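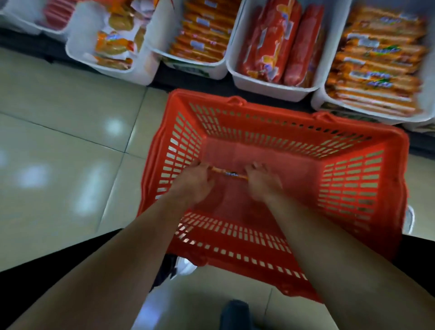
4.2 Contact Segmentation in Cluttered Containers

The planner described in Section 3 requires a contact label for each hand at every time step. In open workspaces the label can be read from hand pose and object motion. Inside a container the two cues disagree, as items shift when their neighbors are touched. We therefore trained a separate segmentation head, referred to below as Nullerance, on 404 clips of bimanual handling in retail aisles. A further 40 clips were held out for testing.

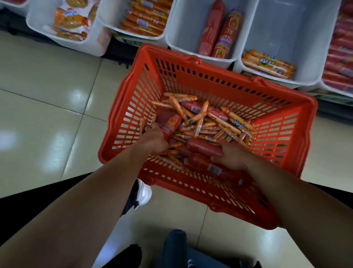 Nullerance assigns each hand one of three states: free, resting, or grasping. Resting was added after the first round of annotation, in which Naidu and Ismail found that a two-state scheme forced arbitrary choices. A hand closed on a thick red log near the left side of the pile is a clear grasp. The right hand, pressed on top of a second log with a barcode sticker, is harder to place, and under the two-state scheme the annotators split on such cases. The state is predicted from a window of 21 image features per hand, with no depth input.

Item identity is handled separately. The Jodstead tracker proposes instance masks, and masks that overlap a hand region are passed to the segmentation head. Thin items in matching wrappers remain the main source of identity swaps - most of these arise when several are held in one hand.

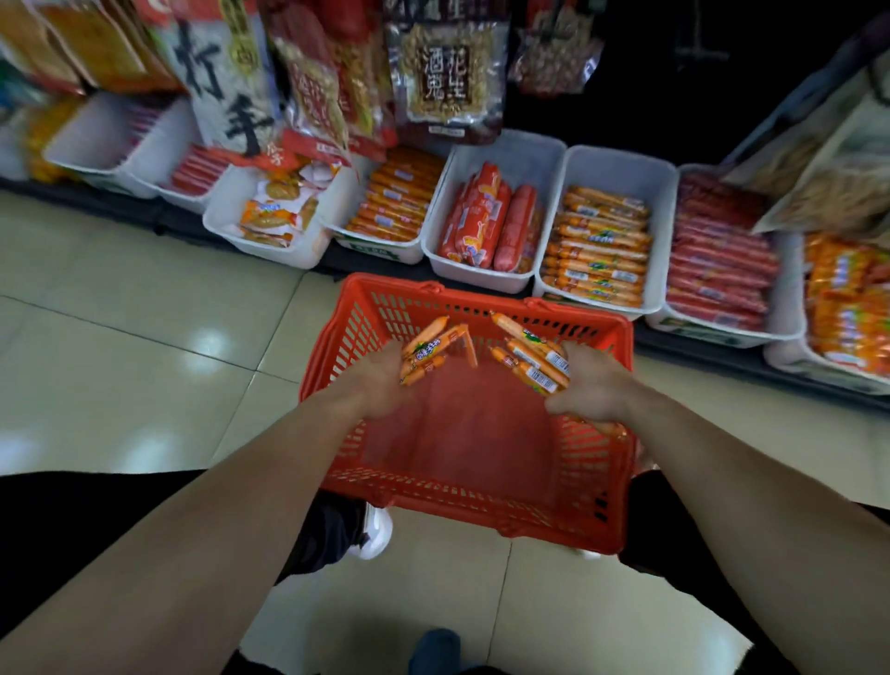 Hutchins Laboratory for Robot Perception, Widitz Institute

To limit swaps, the tracker may merge items held by the same hand into a single bundle. Slim sausages in orange wrappers, bunched in each hand, are treated as two bundles, one left and one right. The planner receives the bundle outline and a grasp state, and does not attempt to recover each piece until the hand is labeled free. Merging adds 439 parameters to the tracker and leaves the segmentation head unchanged.

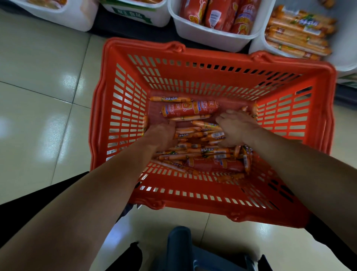
Figure 4. Both hands in a mixed pile of thin and thick packaged sausages.

Occlusion by the hands themselves is not resolved by merging. With the fingers spread among the sticks, the masks break into fragments, and the tracker holds its last confident estimate. Ridgeway and Alcantara reviewed these intervals by hand. Their corrected labels were used for evaluation only and are listed in Appendix B.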